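Good practice for two-arm card handling cells
Pestbridge setup notes, last changed March 5, 2018

These rules cover small tabletop cells where two arms share one work area and handle cards, sleeves and other thin items. They were written for the Brastetport bench and apply to the Long bench as well. Read them once before your first session and keep a copy near the stop button.

Before you power up

1. Check that the base bolts are tight on both arms.
2. Move each joint by hand through its range. Cables should follow the arm without pulling. Replace any broken cable tie.
3. Wipe the tabletop with a dry cloth. Polished stone shows glare, so turn off any lamp that shines straight into a wrist camera.
4. Set the speed limit to 16 percent for the first run of the day. 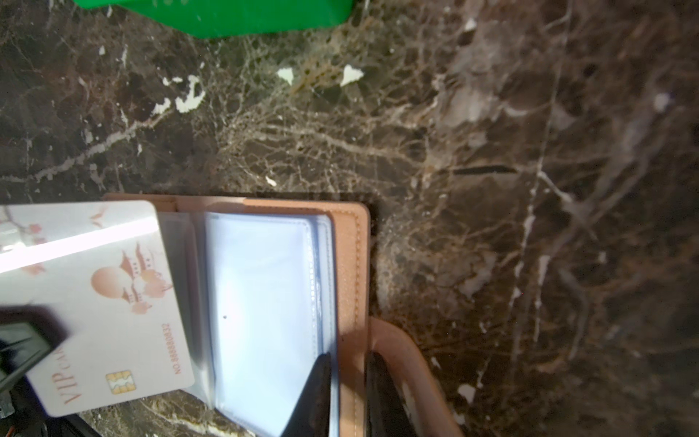
Use dummy cards only. Never put a working bank card, badge or ID in the cell, even for a quick test. Write the card number in the log so that a damaged card can be pulled from the set. Grip force for plastic cards stays at 2 newtons until the pick has been checked by a person. Soft leather and clear sleeves catch on fingertips, so approach slowly and lift straight up.

Sharing the middle of the table

Both arms can reach the center, and most collisions happen there. Give one arm the right of way in the program and make the other wait for a clear signal.
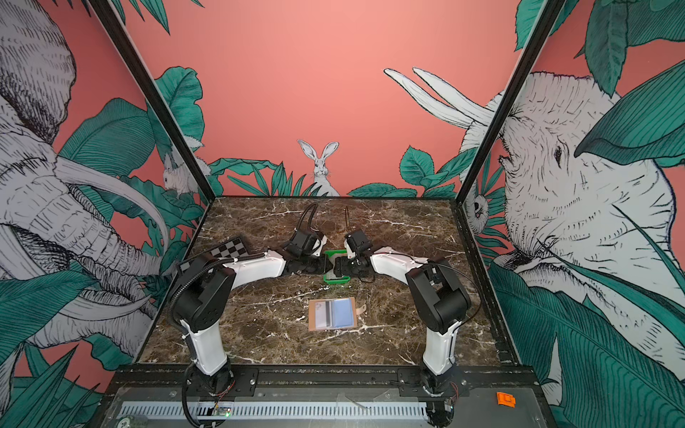 Set the shared zone in the Grorkilico controller, under Limits. Keep hands out of the cell whenever the drives are on. If something has to be moved, press stop, wait for the light to change, then reach in. Redo the camera calibration after any bump, and in any case after 100 cycles.

Trays and stacks

Open the fingers wider than the stack before coming down. Lower to the set height, pause, then close.

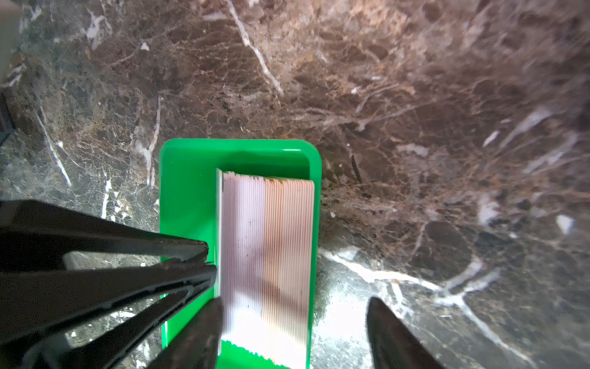

If a finger touches the rim, back out the way it came in and start the pick over. Do not correct sideways at low height. Thin layers bend easily, and a bent edge will spoil later picks.

At the end of the session, park both arms, cut power and save the log as file type 74. The full check of bolts, cables and stop circuits is done every August.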